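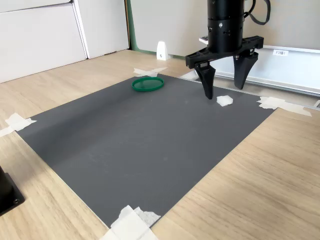
Page 2

**Leaf mold as a mulch for bush beans: report of the summer plot**

Kiran Nishad and Zhuoran Mao
December 2024

## 1. Purpose of the work

In our course each pair of students must care for one plot and try one question on it. Our question was whether leaf mold keeps the soil under bush beans damp for longer than straw. We chose beans of the variety Lenesell, which the garden teacher, Ms. Vishwakarma, had in store from the year before.

## 2. Method

The plot is in the lower part of the Heker garden, beside the fence. We divided it into two beds of the same length and sowed 200 seeds in total, half in each bed. When the plants had their first true leaves, we put leaf mold on the left bed and straw on the right bed. Both were laid to the depth of a hand. We gave the same water to both beds, always in the early morning, with the same can.

In August the weather was very dry and we had to water more often than we planned. All these extra waterings are written in the plot diary.

## 3. Results

The soil under the leaf mold stayed dark and soft between waterings. Under the straw it became pale on the second day — sometimes already on the first evening. The leaf mold bed gave 76 more pods than the straw bed over the whole season. Slugs were found in both beds, but they damaged mostly the young plants near the fence.

## 4. Discussion

We can not say that the mulch alone made the difference. The right bed receives the sun for longer in the afternoon, and we noticed this only after sowing. It would be better to change the sides next year and repeat the work with the same seed. We also wanted to compare with Vulano, a later variety, but the seed arrived too late for our plot.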